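Grimmont University Widens the Door for Transfer Students

27 August 2022

14 shares | 3 comments

When classes begin at Grimmont University next week, 481 of the new students moving into lecture halls and residence rooms will not be first-year students in the usual sense. They are transfers, most of them from two-year colleges, and they make up the largest group of its kind the university has enrolled.

The figure is the result of a change in admissions practice approved by the Academic Senate in February. Under the earlier rules, each academic department reviewed a transfer applicant's previous courses one at a time, often after the student had already accepted a place. Many students learned well into their first semester that a course they had passed elsewhere would count only as a general elective. Under the new rules, the university must tell applicants in writing which credits will be accepted, and toward which requirement, before a deposit is due.

The Office of Transfer Admission, which was formed to carry out the policy, now issues that statement within 15 working days of receiving a complete transcript. The office reports that it met the deadline for all but a small share of summer applications. Those that ran over were mainly from students who had attended three or more institutions, or whose course outlines were no longer available from the college that had taught them.

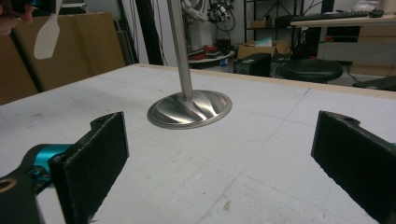
The Senate's discussion of the policy began with a study of students who had left Grimmont without a degree. The study found that transfer students were more likely to leave in their second semester than at any other time, and that those who had lost a full semester's worth of credit were the most likely of all to do so. Grades were a weaker predictor. Students who left were often in good academic standing, and a number of them told interviewers that they had run out of financial aid before they could repeat work they had already completed.

Faculty members raised concerns of their own. Several departments in the sciences noted that a course title says little about the amount of laboratory time behind it, and that students placed too far ahead may struggle in a required sequence. The policy as adopted allows a department to ask for a placement test in such cases, provided the test is offered before registration opens and carries no fee. The School of Nursing, whose programs are subject to outside accreditation, keeps its own review process but must follow the same deadline as every other unit.

To speed the work, the university has built a shared catalog of courses already evaluated. It holds 800 entries so far, and each records the sending institution, the course number, the Grimmont equivalent and the year in which the decision expires. Applicants may search the catalog without creating an account. An entry is good for four years, after which the department concerned must confirm or revise it.

Get campus news in your inbox. Subscribe to the Grimmont weekly bulletin. You may unsubscribe at any time.

The university has also signed agreements with 17 two-year colleges in the region. Each agreement sets out a full course plan for at least one major, so that a student who follows the plan and earns an associate degree enters Grimmont as a junior. The first was concluded with Vakby Community College, which has sent students to Grimmont for decades and whose advisers helped draft the standard text used in the others. Bokarberg College joined in the spring with plans in accounting, social work and early childhood education.

Advisers at the partner colleges have been given read access to the degree audit system, with the student's consent. They can see how a proposed schedule would apply to a Grimmont degree before the student registers for it. In past years, an adviser at Vakby who wanted the same answer had to write to the registrar and wait, sometimes past the end of the add period. 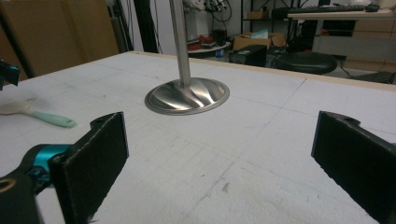 Housing has been a separate matter. Transfer students were formerly placed on the residence waiting list by date of deposit, which put nearly all of them behind returning students. For the coming year, the Office of Residence Life has set aside two floors of North Hall and a block of family apartments on the east side of campus. Students who commute will have the use of a lounge and lockers in the lower level of the library. Parking permits remain subject to the ordinary lottery.

Orientation has changed as well. The two-day summer program for first-year students was never well suited to older students with jobs and children, and attendance among transfers was low. It has been replaced for this group by a single evening session, held on campus and repeated online, followed by a one-hour meeting with an adviser in the student's major. Students who missed the summer dates may attend a final session during the first week of classes.

The policy does not yet cover students arriving from universities outside the United States. International transcripts are still reviewed individually, and the usual wait is longer. A pilot arrangement with a partner institution in Lagos, limited to undergraduate engineering, will test whether the shared catalog can be extended to foreign coursework. The first students under that arrangement are expected to apply for the following academic year.

The cost of the program is met for the present from the provost's strategic fund, which pays for four evaluators and the maintenance of the catalog. The fund's commitment runs for three years. The Senate has asked for an annual report on enrollment, credit accepted, second-semester retention and time to degree, with results shown separately for each partner college. The first report is due at the close of the spring semester and will be posted on the Senate's public page.

Applicants for the spring term may submit transcripts through the Office of Transfer Admission's website. Unofficial copies are accepted for the initial credit statement. An official transcript is required before enrollment.

3 comments | Share this article

This site uses cookies to improve your visit. By continuing to browse, you agree to our use of cookies.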